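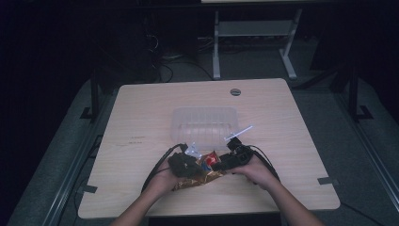 Bence Dobos argued early on that hand-held grippers would teach a policy more about wrappers than any arm we could drive from across the room, and our results bear him out nicely!

Figure 3. Collecting a demonstration with two hand-held grippers. A crinkled foil snack wrapper and a small red candy lie near the clear ribbed tray.

4.2 Learning to handle crinkly packaging

We recorded 1000 demonstrations on the Dergate tabletop rig, with one gripper in each hand (Figure 3). Foil is a lovely material to work on, as it folds differently on every try and throws back patches of light that upset most depth estimates. We therefore trained on color images and gripper poses alone. Each policy was trained with 5 random seeds, and we kept 55 demonstrations aside for validation. The two-handed policy learned to pin the foil with one gripper while the other went for the candy, a habit we had hoped for and were delighted to see appear with all 5 seeds. Failures came mostly from the foil sliding along with the candy.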